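Notes on the January meter change

February 2018

Our electric co-op, Seltton, finished swapping meters on the Coutinho road in January. I promised a neighbor I would write up what changed on the bill, so these are my notes.

The old meter was read once a month. The new one reports hourly, and the readings go to the member page the next morning. You need the account number from a paper bill to sign up. The number printed on the meter will not work.

The rate has three parts now. There is a flat base charge, an energy charge per kilowatt-hour, and a demand charge set by the highest single hour of use between 5 and 8 p.m. on a weekday. The first 1000 kWh each month are billed at the lower energy rate. Above that the higher rate applies, but only to the excess.

The demand charge is the part worth studying. Our January peak hour was 14 kWh. That hour had the water heater, the dryer and the oven all running. I put a timer on the water heater, a 40 gallon tank, and locked it out until 8:15. It holds enough hot water for the evening dishes. I have not tested it with guests in the house.

The thermostat stays at 67. I tried a setback at night, but the backup strips came on in the morning to catch up and used more than the setback saved – at least on the two coldest days. On milder days the hourly data shows little difference either way.

Two problems so far. The member page shows times in UTC if you download the file, so the peak hour looks like it falls at midnight. The Clorkance office knows and has no date for a fix. Also, the Homitz substation was down for an afternoon and those hours show as zero, with the missing use added to the next reading. I called and they took it out of the demand figure.

Next I want to put a plug meter on the chest freezer in the garage. 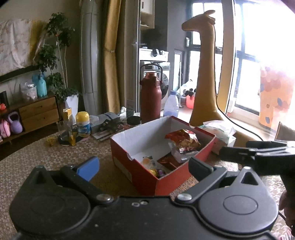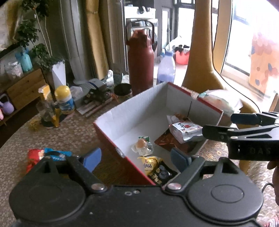

The red box on the table, both photos.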